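Plikska Narrow Wall Board: Review After One Term of Use

Category: Home office, wall organization
Reviewed by Védís Brøndum

Summary

The Plikska is a long, narrow board in dark brown, made to hang upright on a wall, with a slot at the top for a card. It is sold as a message and planning board for halls, kitchens and small offices. I bought mine from Mirnari at full price and have used it since August. It holds a card well, marks easily and cleans up without much effort. The mounting hardware is the weak part of the package.

What is in the box

The board, one blank white card, two wall plugs, two screws, a paper drilling template and a folded instruction sheet in six languages. No marker and no cloth. The listing on the Mirnari site shows both, with a note in small type that accessories are sold separately. I already had a marker. Buyers starting from nothing should add one to the order.

Mounting

The template is printed at true scale, which I checked against the board before drilling. Spacing between holes is 343 mm. The instructions call for a 6 mm bit and give no depth. I drilled to the length of the plug plus a little and had no trouble in a solid wall.

The supplied plugs are soft and spun in the hole on the first attempt. I replaced them with a pair from the toolbox and the screws then tightened normally. On drywall I would not use the supplied plugs at all. A proper drywall anchor costs very little and the screws in the box fit most of them.

Once up, the board sits flush at the top and has slight play at the bottom. It hangs on its two keyhole slots and has no lower fixing, so sideways pressure on the bottom end makes it pivot a little. A small pad of removable adhesive behind the lower end would stop this. I have not fitted one, as the play only shows when the board is being cleaned.

Writing surface

The surface has a low sheen. Chalk marker shows clearly on it in white and yellow. Light blue is readable from across the room, and red is close to useless against the brown. Standard chalk sticks skate over it and leave a broken line. The instruction sheet lists chalk as suitable, and I disagree.

Marker needs time to set. Touched too early, it smears. I write in the evening and leave it alone, and by 7 a.m. the lines are firm. The narrow format suits short entries: one task per line, two or three words each. Anything longer has to be broken up, and the result is hard to read at a glance.

The card

The card slot takes stock of moderate thickness. I wrote "To Do List" on the supplied card in black marker and slid it in at the top, where it takes up most of the width. It has stayed put. The same slot accepts a card cut from an ordinary file divider, so spares are not a concern. I tried a laminated one from a Kourkoulas label kit and it was too thick to seat fully.
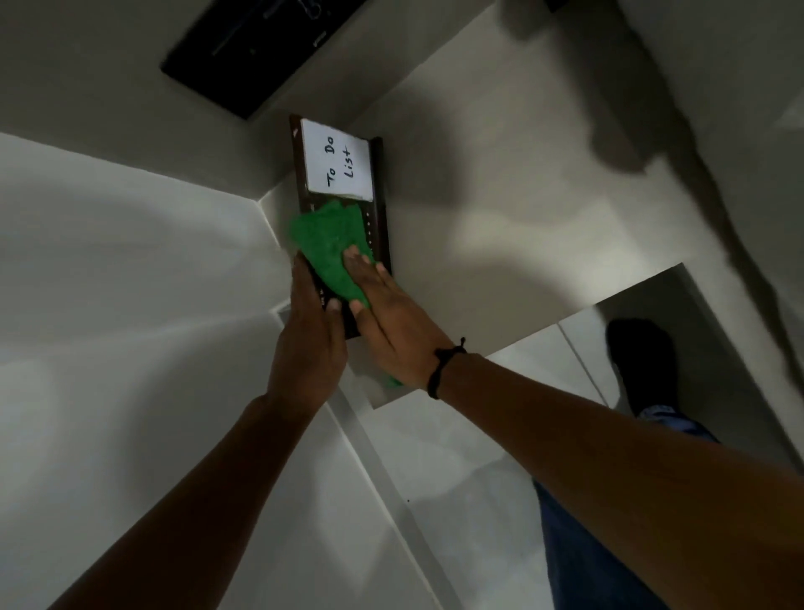
Cleaning

A dry cloth lifts marker that is less than a day old. Older marks need a slightly damp one. I use a fluffy green cloth, bunched up, and hold the left edge of the board with my other hand because of the play mentioned under Mounting. Flat pressure works better than scrubbing with the fingertips, which tends to leave streaks that show in side light.

The raised edges along the sides collect residue. A folded corner of the cloth gets most of it out, and a cotton swab does the rest. Do this every few weeks. Keep moisture away from the card, as marker ink on plain card will bleed.

I tested a household glass spray on a small area near the bottom. It removed marks left for 11 days in one pass, with no visible change to the sheen. The manufacturer advises against solvents, so repeated use is at the owner's risk.

Compared with the Rorircombe

I used a Rorircombe board of similar size for two years before this one. The Rorircombe has four fixing points and does not move on the wall. Its surface is matte, takes chalk sticks properly and keeps a ghost of everything ever written on it. The Plikska wipes cleaner and looks better in a hall. For a workshop or a kitchen with heavy use, I would choose the Rorircombe.

Pros

Wipes clean with little effort
Card slot holds firmly and takes homemade cards
Accurate drilling template

Cons

Poor wall plugs
No lower fixing
Not suited to chalk sticks, despite the instructions
Marker and cloth shown in the listing but not supplied

Rating: 73 out of 100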